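Furniture Care and Finishing
Unit 7: Wood Surfaces in Daily Use
Instructor: Majdi Khoury

Purpose of the unit
Students will learn to identify the grain of a tabletop, select a suitable finish, and prepare a written care plan. Attendance at the Tuesday workshop is required for credit.

7.1 Reading the grain
Grain is the direction in which the fibers of the wood lie. It should be established before any sanding or cleaning is attempted. Pale and darker bands often alternate across one surface, and a light streak may run through several of them. Such variation is a normal feature of many woods and is not in itself a defect.
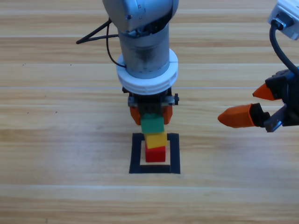
7.2 Sanding and finishing
Sand with the grain at all times. Begin with 80 grit on bare wood and move to finer paper in stages. Remove all dust before applying oil or varnish. Scratches made across the grain will show more clearly once the finish is on.

Oil is applied thinly and wiped back with a clean cloth. Used cloths must be laid flat outdoors to dry, as a crumpled oily cloth can catch fire.
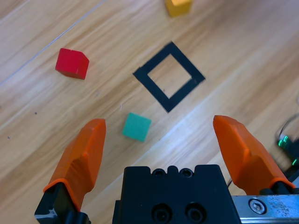
Varnish gives stronger protection against spills but is harder to repair in small areas. The choice between the two should be recorded in the care plan, together with the expected use of the table.

Reading: Paterson course reader, pages 630 to 674.
Care plans are due at the start of the next workshop.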